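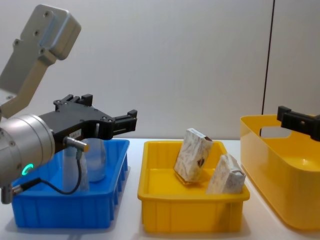
Home Shop Bins & Trays Help Contact

Storage Bins and Clear Containers: Frequently Asked Questions

What sizes do the plastic bins come in?
The Tromidel bins come in small, medium and large. The footprint of each size is printed on the shelf label and on the order page. Measure the inside of your shelf or drawer before you order. The rolled rim makes the top of a bin wider than its base, and the top is the measurement that matters.

Can I stand bottles and jars upright in a bin?
Yes. Pick a bin with walls at least a third as high as your tallest bottle. Put tall bottles at the back and short jars or cups in front so you can reach both. If there is a lot of empty space, add a divider.

Will the bins nest when empty?
Yes, with bins of the same size. The walls taper slightly for this. If two bins stick together, run warm water over the outer one and twist.

Do the colors mean anything?
No. Blue, gray and white bins are the same bin. Many customers use one color for clean containers and another for containers waiting to be washed.

Are the clear containers glass or plastic?
We sell both. The product page gives the material under "Details." Plastic ones are lighter and are what most people buy for classrooms and craft rooms.

My clear plastic jars have gone cloudy. Can I fix that?
Sometimes. Soak them for 17 minutes in warm water with a little white vinegar, then rinse and let them air dry. If they are still cloudy, the surface is probably scratched and soaking won't help. Scratched jars are fine for buttons, screws and brushes.

Can the bins go in the dishwasher?
We don't recommend it. Wash them by hand with dish soap. Use a soft brush on ribbed walls, where dust collects.

How do I keep a bin from sliding on a tabletop?
A piece of rubber shelf liner under the base works well. We sell it by the roll.

Do you take bulk orders?
Yes. The largest single order we can ship at once is 792 bins. For more than that, write to Jianguo Yao in the order office and he will set up split deliveries.

Do you still carry the Nado lids?
Only until November. The new lids fit the medium and large bins. They do not fit the small one.

Can I return a bin I have used?
Unused bins can be returned with the receipt. Used bins can be exchanged only if they arrived cracked or warped.

Was this page helpful? Yes 2,536 No 17
Shares: 792

© Utar Storage Supply | Contact us | Back to top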